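Subject: Re: Flulach update 2 refuses to install, certificate error

In February another subscriber wrote:

> After the advisory we tried to move our Ginden mail gateways to
> Flulach update 2. The installer stops with "signer not trusted".
> Is the package damaged, or did they change the signing key? I
> don't want to switch off the check on a machine that faces the
> Internet.

Hello,

Please do not switch off the check. We had the same message at the Bilthorpe office, and our package was complete. The checksum was equal to the one in the advisory.

The signing key was changed together with this update. Gateways which were installed from the old disk do not know the new key, so they refuse the package. You have to import the new key first, and after this the installer runs in the normal way. The key is in the support area, in the same folder as the release notes. Please compare the fingerprint with the printed one in your license letter before you import it.

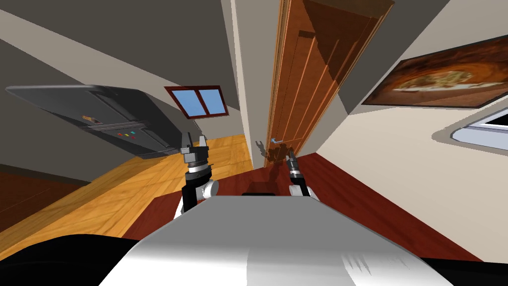
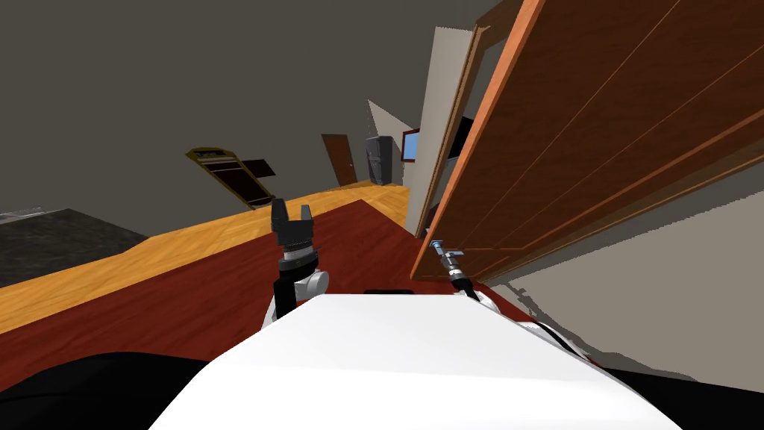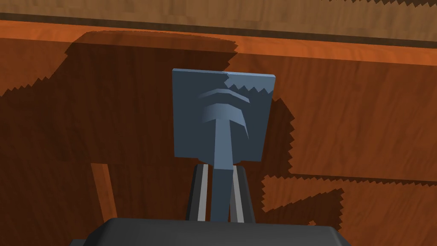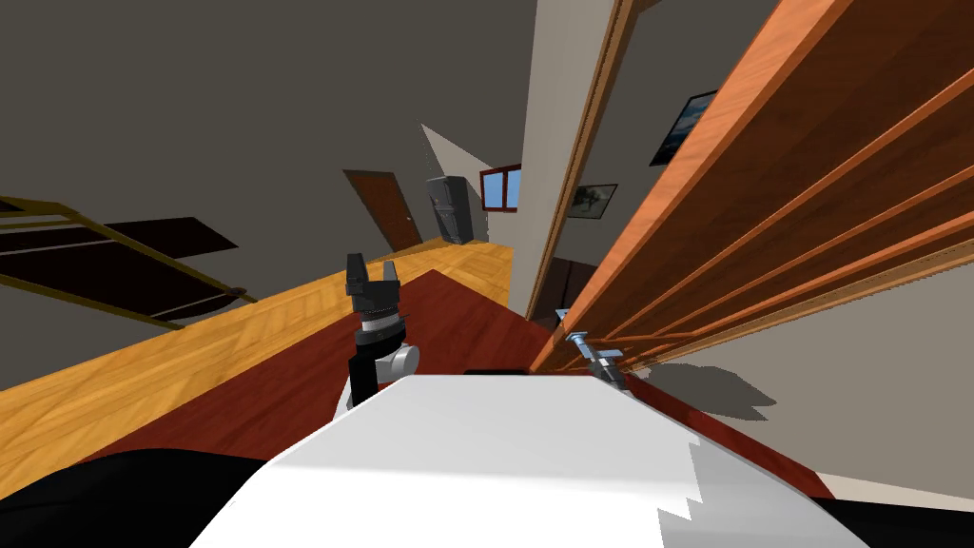
Computer-rendered views, all four with robot gripper

We have 3,000 mailboxes behind two gateways. I updated the second gateway first and let it work alone for one night. In the morning there were 1,689 messages in quarantine, much more than we usually have. The reason was the attachment rule: the update puts it back to "strict", and then every archive with a password is held. I changed the rule back and released the messages by hand in groups, which took me until lunch. So please save your rules before you start.

One question from my side. Our colleagues in Hoshino still have the older Ginden model, and for this one the advisory says only "update when available". Does somebody on the list know if the hole can be reached there when the web console is closed from outside? I have closed it for now, but I am not sure that it is enough.

Kind regards from Bilthorpe

--
Contact the list owner | Copyright remains with the authors of the messages | Back to top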